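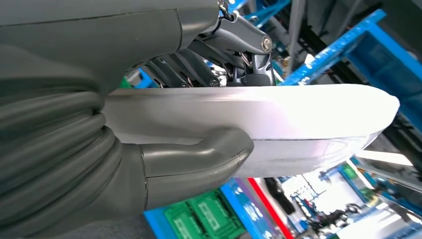
3.2 What people did with the second spoon

The kitchens in Trarninham were chosen for being unremarkable, and on the whole they obliged. Each of the 56 households was given the Itik recipe card for barley soup and asked to cook it at its usual hour, with its usual equipment and, as far as we could manage, its usual level of irritation. The card calls for one spoon to stir and another to taste. Stępień had predicted that most cooks would follow this for at least the first evening. They did not. The tasting spoon was laid out in nearly every kitchen, often on a folded cloth, and then left there.

Asked afterwards, cooks gave accounts of their habits that would have done credit to a hospital. Several described double-dipping as something their mothers-in-law did. We have kept these statements separate from the cooking diaries, which were filled in by somebody else in the house and are less flattering.

Figure 1. A dark gray robotic hand gripping a flat white object in front of blue shelving.

The late rise in tastings owes a good deal to salt. Of the 136 tastings recorded in May, roughly half came directly after salting, when the cook was in a hurry to learn the worst. Zawadzka's older survey of jam makers found the same rush near setting point, although jam punishes the impatient more quickly than soup does.

Two households withdrew, one over the barley. A further 3 returned diaries too stained to read, and Mostyn argued, without success, that these should count as data. Section 3.3 takes up the question of lids.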